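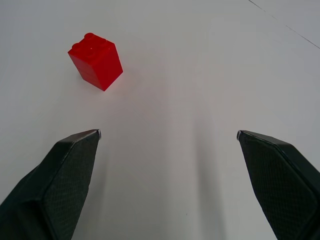 *Two red bricks, stacked. The entire collection, as of Monday.*

I've never bought the line that plastic building bricks are good for grown-ups. Lorraine Mahuika at work swears by them. She has a tub of 843 at home and says an evening of sorting does more for her than the yoga class in Partington did. Fine, but sorting is a chore. I have a kitchen drawer I could sort for free.

Then there are the sets. I looked at one in the shop at Drillton in November and it was $200 – for a lighthouse. It had 3141 pieces, and I'd have to dust every one of them. The man behind me was buying two.

So when Lorraine told me to start small, I took her at her word. One red two-by-two on top of another red two-by-two, four studs showing. It makes a decent little cube. I did like the click, I'll give her that, and the shine on the red is cheerful against a pale tabletop. Whether I feel calmer is another matter. I've pulled them apart and put them back together more often than I'd like to admit, mostly while waiting for the kettle, and my blood pressure is what it was.

Lorraine says two bricks isn't a fair trial and wants to lend me the tub. I've said I'll think about it. Paora Mudgway has already asked if he can have it when I give up, so at least one person shares my view of how this will go.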